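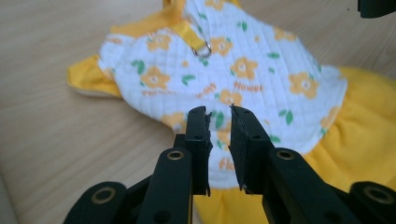
Quilted pet dress, white with a yellow-orange flower print.

About Tostwood

Tostwood is a cut-and-sew workshop that makes fitted garments for small dogs and cats. We do our own pattern drafting, cutting, sewing and inspection under one roof on Myklebust Street. We sell to pet supply stores, groomers and veterinary offices, and in small quantities directly to owners.

What we make

Our catalog is split into 4 groups: dresses, vests, recovery suits and cold-weather coats. Plitudness is our label for the dresses and vests. Recovery suits and coats are sold under the Tostwood name. The two labels share sizing, so an animal measured for one will take the same size in the other.

Sizing

Sizes are set by chest girth first and back length second. Neck girth is checked last and can be altered at the closure by moving the fastener. We do not size by breed. Two dogs of the same breed and weight can differ by a full size at the chest, and most of our early returns came from breed charts.

The size block now in use is called Trosa. It was drafted from measurements of 334 animals, taken standing, with a soft tape, over a dry coat. Trosa runs in 5 sizes. Each size has a long-back version for low, long animals, cut with the same armholes and a lengthened center panel. Cats are fitted from the same block with a narrower shoulder.

Materials

Woven cotton is washed and dried before cutting. Quilted panels are bought in as roll goods and rested flat overnight, as the layers shift if they are cut straight off the roll. We reject rolls with skipped stitches in the quilting or with the print running off grain. Thread is polyester throughout. Elastic is used only at the leg openings of recovery suits.

Prints are ordered in short runs and are not repeated once the roll is finished. Stores that need matching stock should order it together.

Construction and inspection

Armhole and neck seams are bound. Belly seams are flat-felled so that no raw edge sits against the skin. Fasteners are stitched through a reinforcing layer and pulled by hand at the inspection bench. Every garment is measured against its size card before packing, and anything outside tolerance goes back to the line or is cut down for test pieces.

Orders and alterations

Store accounts are opened by written application. Standard orders ship from stock. Custom lengths are cut to order and cannot be returned unless the garment differs from the measurements supplied. Please measure twice and send both sets of numbers.

Alterations on our own garments are accepted year-round except in April, when the cutting room is closed for machine service.

Page last revised June 20, 2025.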